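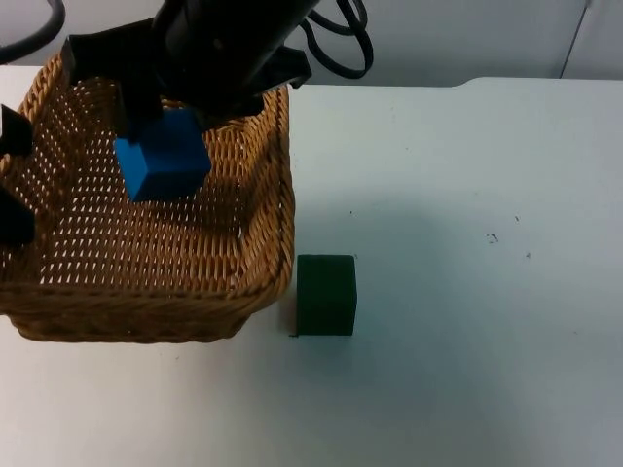 A honey-coloured wicker basket with a braided rim.

Getting on top of the linen cupboard (and keeping it that way)

Every March, when the humidity finally lets go of our place, I pull the whole linen cupboard out onto the spare bed and start again. It sounds like a dreadful way to spend a morning, but I rather look forward to it! I put the kettle on first, open every window on that side of the house, and by lunchtime the hallway smells like clean cotton again instead of a caravan that's been shut up all winter.

Start with the shelves themselves. Once they're bare, wipe them down with a cloth wrung out in warm water with a good splash of white vinegar, and don't forget the undersides, where mildew likes to get going without anyone noticing. Leave the doors open until the timber is properly dry. My cupboard takes a couple of hours, longer if it's drizzling.

While that's happening, sort. I keep two sets of sheets per bed plus one spare doona cover, and anything beyond that goes to the animal shelter, who are always glad of old towels as well. Check the elastic on your fitted sheets by giving each corner a good tug. If it doesn't spring back, it'll be popping off the mattress at 3 am, and you'll be cross with yourself for keeping it.

Now, folding. My neighbour Na-rae Myung taught me to store each set inside one of its own pillowcases, and I've never gone back. Fold the flat sheet, the fitted sheet and the other pillowcase into a neat bundle, slide the lot in, and tuck the open end under. No more hunting for the matching pillowslip with an armful of bedding!

Towels I roll, face washers I stand on end in a basket, like files in a drawer. If you use wicker in the cupboard, run the soft brush of the vacuum over it first, then go into the weave with an old toothbrush, a drop of dish soap and as little water as you can manage. Dry it in the shade with plenty of air moving past. Strong sun makes cane brittle, and then it snags. A piece of old pillowcase in the bottom will save your good things from catching (I just cut mine to size with the pinking shears and leave it loose, so it can go through the wash).

For the smell, a few cedar blocks on each shelf are lovely. Give them a light sand when they fade and they'll come good again. Lavender bags are nice too, though mine only last until the next autumn or so before they want refilling.

Last of all, leave a hand's width of space at the top of every stack. A crammed cupboard can't breathe, and you'll only pull the whole pile down on your head reaching for the beach towels.

Azadeh Ahmadpour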